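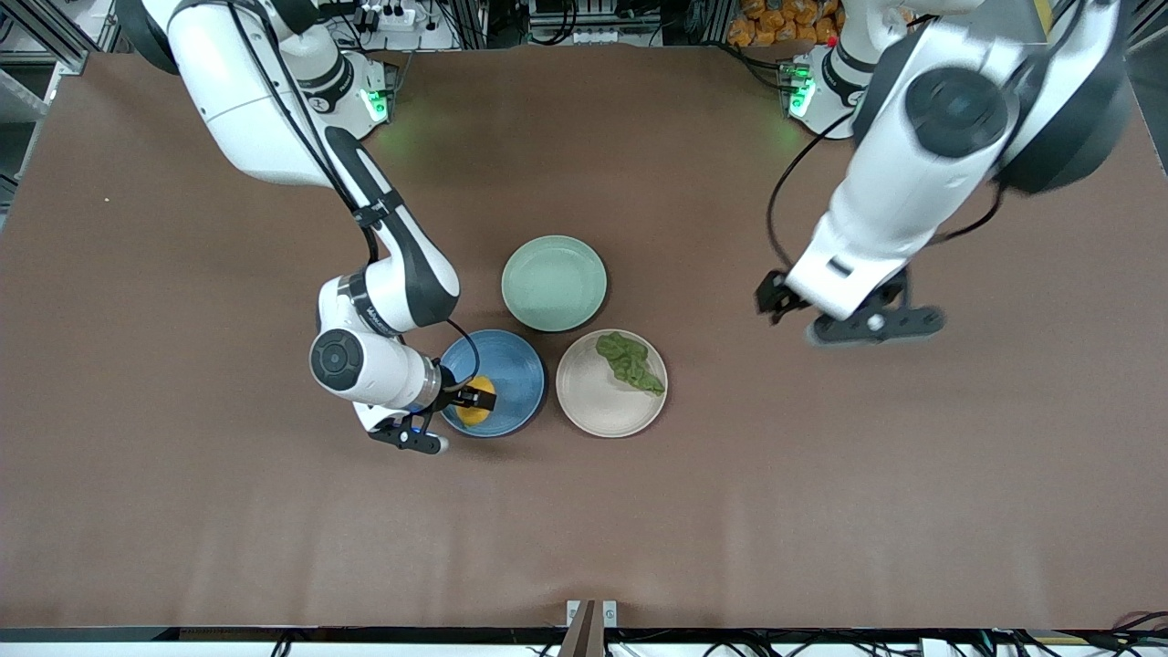
Taras Maksymiv

3.2 Table layout and bowl assignment

The serving task uses three round bowls placed close together near the middle of a brown tabletop (Figure 1). The bowls differ in color, and color is the only label used in the instructions: mint green, blue, and beige. The mint-green bowl is set farthest back, with the blue and beige bowls side by side in front of it. We tested wider spacings in August and dropped them. With the bowls far apart, errors in placement were rare and the layouts could not be told apart by score. With the rims nearly touching, an item that is set down carelessly may come to rest across two bowls, and the score sheet has a separate code for this outcome.

The table surface is matte. An earlier top, supplied by Riviere with a gloss finish, gave reflections under the ceiling lights that raters sometimes marked as spills. The brown top has low contrast with the tan rim of the beige bowl, and we accept this. The blue bowl has a darker rim than interior, which helps raters decide whether an item lies inside it or on its edge.

3.3 Items

Items were drawn from the Illen set and grouped by how well they hold their shape. Firm items keep the same outline wherever they are placed. Soft items fold and spread, and their final outline depends on how they were released. Each layout contains at least one item of each group. In Figure 1 a yellow-orange item is in the blue bowl and a crumpled green item lies across the upper half of the beige bowl, reaching toward the right rim. The mint-green bowl is empty.

A soft item was scored as placed if no part of it touched the tabletop. Contact with the rim was allowed. We considered a stricter rule requiring the whole item to lie below the rim, but shallow bowls such as the mint-green one would have failed almost every soft item under that rule.

3.4 Procedure

Sixteen layouts were prepared, and each was repeated until 185 usable trials had been collected across the full set. A further 33 trials were excluded, mostly for bowls that had shifted before the first item was moved. Bowl positions were reset against a paper template, which was removed before each trial began. Final states were scored from overhead stills by 2 raters working separately with the Larnex sheet. Where the raters disagreed, the lower score was kept.

Bowls were wiped between trials and soft items were replaced when they no longer returned to their starting shape. The order of layouts was shuffled within each session.

Figure 1. Three-bowl layout with one item in the blue bowl and one in the beige bowl.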